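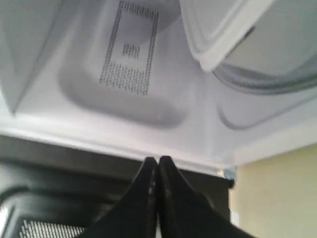

What I wanted from the open day at Clurnmont was the dull stuff: how they keep one kitchen cell going week after week. Guido Messina looks after it, and he was happy to talk for as long as I kept asking (poor man!). The cell is called Pagano, and it's basically one arm and a few household appliances. His morning starts with the fingers. He closes them, checks the tips meet, wipes them down and looks for fresh scuffs. The black ones on the arm had plenty of small marks already, with light grey specks all along them, and the two tips sat close together right at the white front lip of what I took to be a microwave. Guido says marks are fine, but a bent tip means a new pair.

The pair before these lasted 1154 cycles, the ones before that 1843, and he hasn't worked out why. He blames a batch of screws from Hellell. I've no idea if that's fair – he did sound very sure.

After the fingers comes the wrist camera. He wipes the lens, then moves the arm through 3 stored positions and compares each view with the one saved in April, when they last re-bolted the base. If something has shifted he measures it again and types the new numbers in by hand, which looked horribly fiddly. There's a paper logbook too, up to page 202, mostly in pencil.

I'd have liked longer with the spares drawer, but the Brarkville bus was due and I still hadn't found my coat. They're doing another open day in spring and I've already put my name down!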